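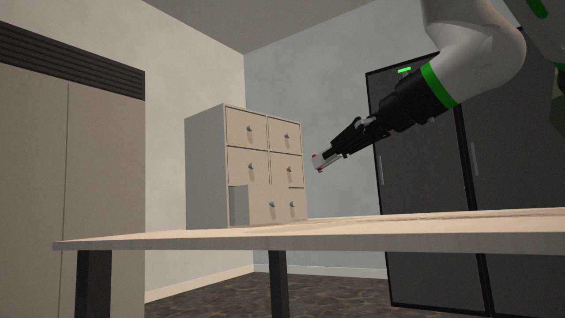
Sechs Schubladen, eine davon offen.

Wer keine Karten bastelt, weiß vermutlich nicht, dass man Karten auch horten kann. Also nicht die fertigen, die verschickt man ja, theoretisch. Ich meine das Papier davor. Ich besitze nach letzter Zählung 3236 Bogen gemustertes Papier, und ich habe in meinem Leben vielleicht so viele Geburtstage zu begratulieren, wie in eine Schublade passen.

Meine These, für die man mich im Bastelkreis schon einmal vom Kuchen ausgeschlossen hat: Das gute Papier muss weg. Und zwar auf Karten, auch auf die für den Zahnarzt.

Angharad Gronow, die unseren Kreis leitet, sieht das anders. Schönes Papier, sagt sie, warte auf seinen Anlass. Sie hat einen Block von Pevero mit Pfingstrosen, 22 Blatt, seit Jahren unangeschnitten. Es gab in dieser Zeit zwei Taufen, eine Silberhochzeit und eine bestandene Meisterprüfung. Keiner dieser Anlässe war den Pfingstrosen würdig. Ich frage mich inzwischen, wer da heiraten müsste.

Natürlich lebt eine ganze Branche von dieser Ehrfurcht. Flestemen bringt jeden Juni eine Kollektion heraus, die »limitiert« heißt, damit man zwei Blöcke kauft: einen zum Benutzen und einen zum Aufheben. Benutzt wird dann keiner. Dazu Stempelkissen in 40 Farben, darunter vier Sorten Salbei, die ich nur bei Tageslicht und mit gutem Willen auseinanderhalte. Ich habe alle vier. Man will ja nicht dastehen und nur drei haben.

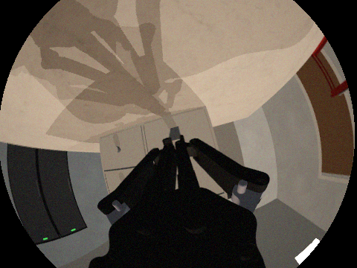
Schrank in Hellgrau, von weiter vorn betrachtet.

Das übliche Gegenmittel heißt Ordnung. Man kauft Fächer, Mappen, Etiketten, ein Gerät für die Etiketten. Bok-nam Jang hat ihren Vorrat nach Farbkreis sortiert, darin nach Jahreszeit, darin nach Hersteller, und er ist herrlich anzusehen. Nur anfassen darf man ihn nicht mehr, weil eine herausgenommene Seite das System beschädigt. Ihre letzten Weihnachtskarten hat sie im Supermarkt gekauft. Sie waren ganz hübsch, mit Elch.

Moataz Erraji macht es richtig und gilt deshalb als Banause. Er schneidet in alles hinein, auch in Folienpapier, auch schief. Seine Karten sind oft zu dick für den Umschlag, und einmal stand auf einer »Herzlichen Glückwunsh«, sauber geprägt. Die hängt jetzt bei mir am Kühlschrank. Von den Pfingstrosen hängt bei niemandem etwas.

Ich habe vorige Woche angefangen, mich an meine eigene These zu halten, und für die Nachbarin eine Karte aus dem teuren Aquarellbogen gemacht. Sie hatte meine Pakete angenommen. In den Paketen war Papier.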